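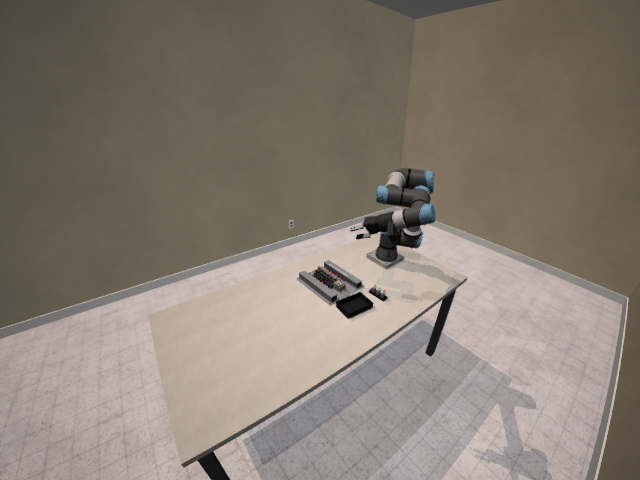

My project for the spring was supposed to be about cable routing, and it ended up being about a stop button that didn't stop anything fast enough. Quick background: our team (we called ourselves Flollwood, long story) was building a pick-and-place routine in simulation for the Lidholm automation course. The arm is bolted to its plate at one end of the table, the wired assembly sits in the middle between its two gray rails, and the black tray goes right next to it, which turned out to be way too close. I wanted short moves. Short moves are quick moves, and I was kind of obsessed with cycle time back in February!

So, the fault. On run 300 the gripper came down low over the assembly, and the contact warning popped up. I hit stop in the Jirex panel. The arm kept going for 666 milliseconds, which sounds like nothing until you watch it drag through a bunch of wires on replay.

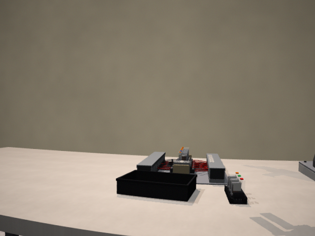 My first guess was the collision settings, and I wasted a whole evening on those. The real problem was dumber. My script sent waypoints in batches, and the stop command waited in line behind whatever was already queued (yep, I put it in the same queue as everything else). On slow runs the queue was nearly empty, so we never noticed.

The fix had two parts. Stop now has its own channel and clears the queue when it arrives. I also raised the travel height, so the arm goes up and over the tray and the wiring before it comes down. We ran it 600 more times in the MacKinnon lab with random stops thrown in, and it never touched the wires again. Cycle time went up to 2000 milliseconds and I can live with that.

Still on my list: the stop test only covers straight moves. Curved ones use a different planner call, and I haven't checked whether that one has a queue of its own.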